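The Orange Bowl

The packing room at Wivdale used to have 22 people on the long belt. By February there were nine, and six of us had been moved upstairs to the old staff kitchen, where the company had put in tables and given us the grippers.

You held one in each hand. They had two jaws and a squeeze handle, and whatever you did with them was saved and sent to Drokora, who made the machines for the belt. The machines downstairs were good with boxes. They were bad with fruit. They bruised the apples and could not get a banana out from beside anything else. So we moved fruit, hour after hour, and the machines were supposed to learn it from us.

I had packed fruit for 14 years. I knew by the feel of a box whether the bottom layer had gone soft. With the grippers I felt nothing except the handle. My first day I dropped so many oranges that the woman at the next table started kicking them back to me under the cloth without looking up.

The cloth was hers. She had brought it from home in the second week because she said the bare tabletop made her sad. It had stripes and a big cat printed on it, and when she moved to the other table she left it on mine. The supervisor said the machines might as well learn with a cat there as without one.

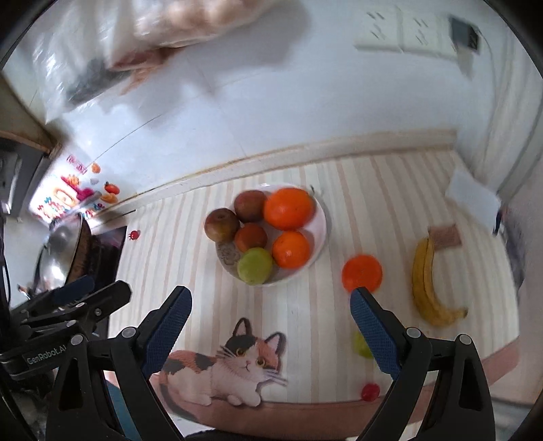

The fruit table, upstairs at Wivdale.

The pay was the same as on the belt, plus 4 dollars an hour for what the letter called skill transfer. My husband said it was a nice name for it. I told him the roof needed doing either way.

Each morning there was a sheet. Orange to bowl. Orange out of bowl. Green one to the left of the bowl, green one back. The target was 600 moves a shift, and a tablet on a stand kept the count for us. If you fumbled, the move still counted, and they wanted those too. That bothered me more than anything else. On the belt a dropped orange went in the reject bin and somebody wrote it down. Upstairs they said thank you for it.

By the end of the month I was quick. I learned to come down over an orange with the jaws open wider than I needed, wait a moment, then close slowly and lift straight up. 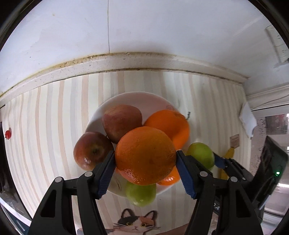
I caught myself doing it at home with my bare hand, coming down from the top on an onion with my thumb and two fingers, and waiting. My daughter asked what I was doing. I said I was cooking.

We went down to see the new arms the week they were switched on. The belt had been cut in half and there was a yellow line on the floor we were not to cross. An arm came over a crate of oranges and stopped above one. It opened wide, wider than it needed to, and waited. Then it closed slowly and lifted straight up.

The woman who had brought the cloth looked at me. I kept my eyes on the arm. It set the orange down in the tray, a little to the left, and turned it slightly with one jaw, the way I do so the stem end sits down. That wasn't on any of the sheets.

The man from Drokora asked what we thought. Someone said it was slow. He said it would get faster. I said the crate it was working from had a soft one in the bottom corner, I could smell it from the line. He wrote that on his hand and asked me how I would teach it that. I said I didn't know. He asked if I would think about it.

They kept four of us on after that. The letter said until further notice. I went back upstairs, straightened the cloth, and picked up the grippers. The sheet said pears.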